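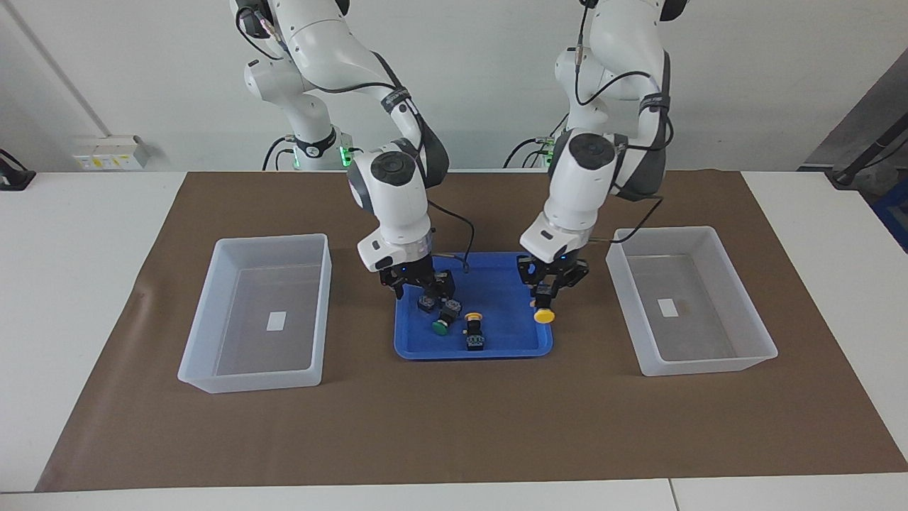 제어반 부품 실습 강의 노트
누름버튼 스위치의 구조, 분류, 보관

이 노트는 제어반 조립에 들어가기 전 단계, 즉 누름버튼 스위치를 부품 상태에서 식별하고 나누어 담는 작업을 다룬다. 배선 도면 읽기는 선수 과목에서 마친 것으로 본다. 접점 기호와 a접점, b접점의 구분도 다시 설명하지 않으며, 필요한 곳에서만 짧게 언급한다.

부품의 구성

패널 취부형 누름버튼은 조작부와 접점부로 나뉜다. 조작부는 손가락이 닿는 캡, 캡을 받치는 축, 복귀 스프링, 패널에 고정하는 링 또는 너트로 이루어진다. 접점부는 몸체 안에 고정 접점과 가동 접점을 넣고 바깥으로 단자를 낸 것이다. 제품군에 따라 조작부와 접점부가 한 몸으로 나오는 것도 있고 따로 분리되는 것도 있다.

캡은 대개 수지 성형품이다. 끼워 넣는 방식이면 안쪽에 걸림턱이 있고, 돌려 잠그는 방식이면 나사산이나 홈이 있다. 색이 같아도 걸림 방식이 다르면 서로 바꿔 쓸 수 없다. 실습에서 캡과 몸체가 떨어진 상태로 나오는 일이 흔하므로 캡만 따로 있는 것, 몸체만 있는 것, 캡이 끼워진 것의 세 상태를 항상 구분해서 기록한다.

몸체는 육면체에 가까운 형태가 많고 금속 단자가 뒤쪽이나 옆쪽으로 나온다. 단자는 나사식, 납땜식, 끼움식이 있다. 납땜식 단자는 판이 얇아 한 번 휘었다 펴면 뿌리 쪽에 균열이 남을 수 있다. 휜 단자를 발견하면 펴지 말고 보류품으로 돌린다.

용어 정리

캡: 조작부의 가장 바깥쪽 부품. 색을 가진다.
몸체: 접점을 담은 부분. 이 노트에서는 접점 블록과 구별하지 않고 쓰는 곳이 있다.
조립품: 캡과 몸체가 결합된 상태의 스위치.
단품: 결합되지 않은 캡 또는 몸체.
보류품: 손상이나 혼입이 의심되어 판정을 미룬 부품.
트레이: 분류 전 부품을 펼쳐 놓는 얕은 용기.
상자: 분류가 끝난 부품을 담는 깊은 용기.

색의 의미

조작용 버튼의 색은 장식이 아니라 기능 표시이다. 일반적인 산업기계에서 적색은 비상 또는 정지, 황색은 이상 상태에 대한 개입, 녹색은 정상 상태의 기동 쪽에 배정된다. 흰색, 회색, 흑색은 특정한 의미를 미리 정하지 않은 조작에 쓴다. 청색은 복귀처럼 반드시 해야 하는 조작에 배정되는 예가 많다. 적용 규격의 판에 따라 세부 배정이 다르므로 실제 설계에서는 해당 기계에 적용되는 규격을 직접 확인한다.

분류 실습에서는 황색과 녹색만 쓴다. 두 색은 조명 색온도가 낮은 곳에서 서로 가까워 보일 수 있다. 특히 밝은 연두 계열의 녹색 캡은 그늘에 놓인 황색 캡과 혼동된다. 판정이 애매하면 같은 제조 묶음의 견본을 옆에 두고 비교한다.

작업면의 준비

작업면에는 갈색 깔개를 편다. 흰 상판 위에서 바로 작업하면 반투명 용기의 테두리가 배경에 묻히고 은색 단자도 잘 구별되지 않는다. 깔개는 상판 모서리와 나란히 맞추고 주름을 편 뒤 네 귀를 손으로 눌러 들뜬 곳이 있는지 본다. 구겨진 깔개는 교체한다.

용기는 가로로 한 줄로 둔다. 가운데가 청색 트레이, 양옆이 반투명한 흰색 상자이다. 트레이의 테두리와 상자의 벽이 서로 겹치지 않게 하고, 깔개 밖으로 용기가 나가지 않게 한다. 한 번 정한 위치는 한 회차가 끝날 때까지 옮기지 않는다.

트레이는 바닥이 평평하고 모서리가 둥근 얕은 것을 쓴다. 깊은 용기를 분류 전 용기로 쓰면 부품이 벽 쪽에 몰렸을 때 집는 각도가 나오지 않는다. 반대로 분류 후 용기는 깊은 편이 낫다. 내려놓은 부품이 구르거나 튀어도 밖으로 나가지 않는다.

부품을 펼치는 방법

트레이에 부품을 붓지 않는다. 하나씩 놓고, 이웃한 부품과의 간격은 부품 한 개의 폭 이상을 목표로 한다. 수량이 많아 간격이 좁아질 때는 회차를 나눈다.

놓는 자세는 세움과 눕힘이 있다. 조립품은 캡을 위로 하여 세우면 차지하는 면적이 작고 색이 바로 보인다. 다만 단자 쪽이 바닥이 되므로 단자 길이가 고르지 않은 제품은 기울어진다. 몸체 단품은 단자가 옆이나 위를 향하게 놓는다. 캡 단품은 겉면이 위로 오게 놓는데, 안쪽 걸림턱을 검사할 때만 뒤집는다.

트레이의 앞쪽과 뒤쪽을 다르게 쓰는 방법도 있다. 앞쪽에는 조립품, 뒤쪽에는 몸체 단품을 두는 식이다. 필수는 아니며 조별로 정하되 정한 내용을 기록지 첫 줄에 적는다.

집기와 이송

집는 위치는 몸체의 마주 보는 두 면을 기본으로 한다. 캡을 잡고 들면 끼움이 느슨한 조립품에서 몸체가 떨어진다. 캡 단품은 둘레를 양쪽에서 잡되 힘을 최소로 한다. 둥근 캡은 중심을 벗어나 잡으면 돌면서 빠져나간다.

단자를 잡고 드는 것은 금지한다. 금속이라 단단해 보이지만 몸체에 박힌 뿌리 부분의 수지가 먼저 상한다. 단자 사이에 이물이 끼어 있으면 그대로 보류품으로 돌리고, 그 자리에서 털어 내지 않는다.

이송 경로는 위로 들고, 옆으로 옮기고, 내리는 순서로 한다. 트레이 테두리와 상자 벽의 높이 차를 잊고 낮게 옮기다가 벽에 부딪히는 실수가 가장 많다. 상자 벽을 완전히 넘긴 다음에 내린다.

놓을 때는 바닥 가까이에서 놓는다. 먼저 들어간 부품 위에 얹지 않는 것이 원칙이나, 상자 안에서는 부품이 일부 겹치는 것을 허용한다. 겹침이 허용되는 한계는 위에서 보았을 때 각 부품의 캡 색을 따로 확인할 수 있는 정도이다. 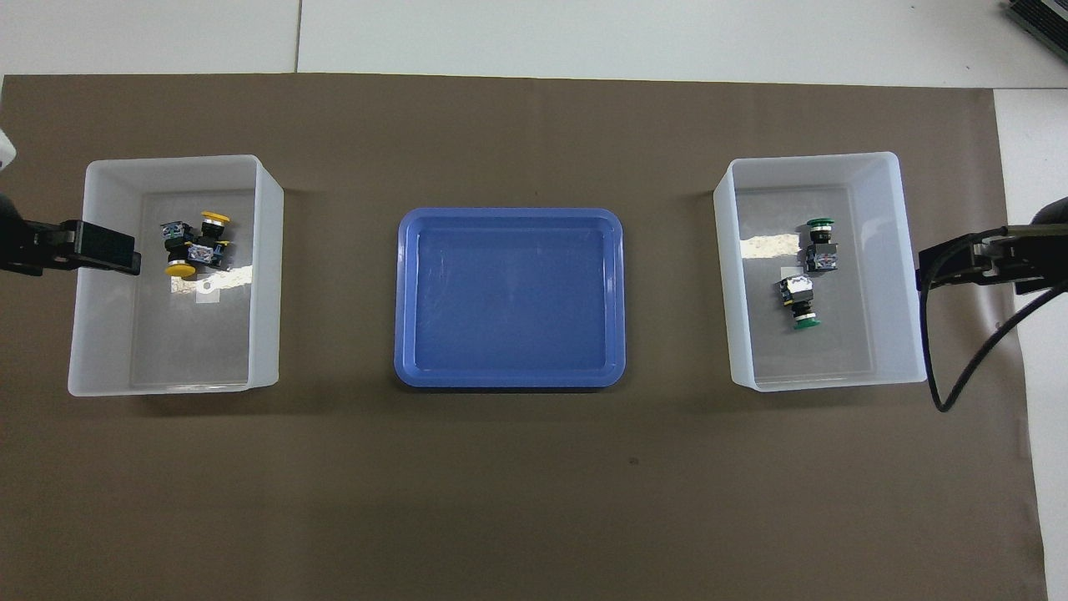 강의 노트 제2권 제11호

분류 규칙

조립품은 캡 색으로 나눈다. 황색은 왼쪽 상자, 녹색은 오른쪽 상자에 담고 가운데 트레이는 비운다. 좌우는 작업자가 용기 줄을 정면으로 보고 선 기준이다. 맞은편에서 확인하는 사람에게는 좌우가 바뀌므로, 구두로 지시할 때는 방향 대신 색으로 부른다.

상자 안에서의 자세는 규정하지 않는다. 옆으로 누운 것, 캡이 아래쪽을 향한 것, 위쪽을 향한 것이 섞여 있어도 분류 판정에는 영향이 없다. 자세를 맞추는 것은 뒤의 정렬 단계에서 할 일이고, 분류 단계에서 자세까지 맞추려고 하면 한 부품을 여러 번 만지게 된다.

단품의 처리는 다음과 같다. 캡 단품은 같은 색의 상자에 담되 기록지에 단품으로 표시한다. 몸체 단품은 색이 없으므로 트레이에 남겼다가 접점 구성을 확인한 후 옮긴다. 회차 종료 시점에 트레이에 몸체가 남아 있으면 그 회차는 미완료로 적는다.

혼입의 발견과 수정

혼입은 한 상자에 다른 색이 들어간 상태를 말한다. 발견 시 해당 부품을 맞은편 상자로 바로 옮기지 말고 트레이에 되돌린 뒤 다시 판정한다. 번거로워 보이지만 바로 옮기면 기록이 남지 않고, 같은 위치에서 같은 오판이 되풀이되어도 원인을 찾을 수 없다.

반투명 상자의 벽은 빛을 퍼뜨린다. 바닥에도 밝은 반사가 생기는 경우가 있어 작은 흰색 조각이나 라벨과 구별이 안 될 때가 있다. 바닥 쪽에 밝은 점이 보이면 상자를 옮기지 말고 보는 위치를 바꾸어 확인한다. 보는 위치에 따라 움직이면 반사, 그대로 있으면 물체로 본다.

외관 검사 항목

캡: 색 얼룩, 긁힘, 둘레의 이 빠짐, 걸림턱 파손.
축: 눌렀을 때의 걸림, 복귀 지연, 옆 방향 흔들림.
몸체: 균열, 모서리 깨짐, 표시 문자의 마모.
단자: 휨, 변색, 나사 빠짐, 도금 벗겨짐.
결합부: 캡과 축 사이의 틈, 몸체와 조작부 사이의 틈.

캡의 긁힘은 손톱이 걸리는지로 판정한다. 걸리지 않으면 양품으로 본다. 복귀 지연은 손을 뗀 뒤 캡이 눈에 보이게 천천히 올라오는 경우를 말하며, 한 번이라도 나타나면 보류한다. 여러 번 눌러서 정상이 되더라도 판정을 바꾸지 않는다.

접점 확인

도통 시험은 회로계의 저항 또는 도통 범위로 한다. 전원이 연결되지 않은 부품 상태에서만 실시한다. a접점은 누르지 않았을 때 열림, 눌렀을 때 닫힘이어야 하고 b접점은 그 반대이다. a접점과 b접점을 모두 가진 몸체는 네 단자의 조합을 차례로 확인한다.

측정봉을 단자에 댈 때 몸체가 밀리므로 부품을 깔개 위에 눕히고 한쪽을 받친다. 상자 안에서 측정하지 않는다. 벽이 높아 측정봉의 각도가 나오지 않고, 옆 부품의 단자와 함께 닿을 수 있다.

접촉 저항은 이 과정에서 수치로 판정하지 않는다. 보통 회로계로는 리드선 저항과 접촉 상태의 영향이 커서 값의 비교가 의미를 갖기 어렵다. 표시값이 누를 때마다 크게 달라지는 경우에만 비고란에 적는다.

자재 구분과 표기

실습 자재는 공급 구분에 따라 Prulenari와 Busen의 두 계열로 나뉜다. Prulenari 계열은 캡 분리형, Busen 계열은 일체형이다. 두 계열을 같은 회차에 섞지 않는다. 보관 선반의 표지는 Rondonuwu 표기법을 따르며, 계열, 색, 상태의 순서로 적는다. 상태란에는 조립품, 단품, 보류품 중 하나만 쓴다.

예비 자재는 Tundwood 자재실에 거의 4000개가 있다. 반출 단위는 300개이고 남은 수량이 이보다 적을 때는 전량을 한 단위로 친다. 반출한 묶음은 개봉한 날 안에 분류를 마치지 못하더라도 원래 묶음으로 되돌리지 않고 별도 표지를 붙여 보관한다.

기록지 작성

기록지는 회차마다 한 장을 쓴다. 첫 줄에 조 이름과 트레이 사용 방식, 둘째 줄에 자재 계열을 적는다. 그 아래에 황색과 녹색의 수량을 조립품과 단품으로 나누어 적고, 보류품은 사유를 함께 쓴다. 수량은 상자에 담으면서 세지 않고 담기가 끝난 뒤 한꺼번에 센다.

수정할 때는 원래 숫자가 보이도록 한 줄을 긋고 옆에 새로 적는다. 수정액과 덧쓰기는 인정하지 않는다. 보류 사유에는 "불량", "이상함" 같은 표현을 쓰지 않고 부위와 현상을 쓴다. "단자 휨", "캡 둘레 이 빠짐" 정도면 충분하다.

정리

분류가 끝나면 트레이를 먼저 치운다. 상자는 뚜껑을 덮고 표지를 붙인 뒤 하나씩 옮긴다. 두 상자를 포개어 나르지 않는다. 깔개는 들어 올리기 전에 표면을 살펴 떨어진 나사나 링이 있는지 확인하고, 나온 부품은 출처를 알 수 없으므로 모두 보류품으로 처리한다.

트레이와 상자는 마른 천으로 닦는다. 용제는 반투명 수지의 표면을 흐리게 할 수 있어 쓰지 않는다. 기름기가 남으면 묽은 중성 세제를 쓰고 물기를 완전히 없앤 다음 넣는다. 청색 트레이는 테두리 바깥쪽 홈에 먼지가 남기 쉬우니 솔을 쓴다.

다음 시간 준비물

회로계, 소형 일자 드라이버, 이번 회차 기록지 사본. 캡 분리형 자재를 맡은 조는 캡을 끼우지 않은 상태로 가져온다. 일체형을 맡은 조는 접점 확인까지 마친 것만 가져오고, 보류품은 선반에 둔다. 패널 취부 구멍의 치수와 회전 방지 홈의 방향은 3월 분 노트에서 다룬다.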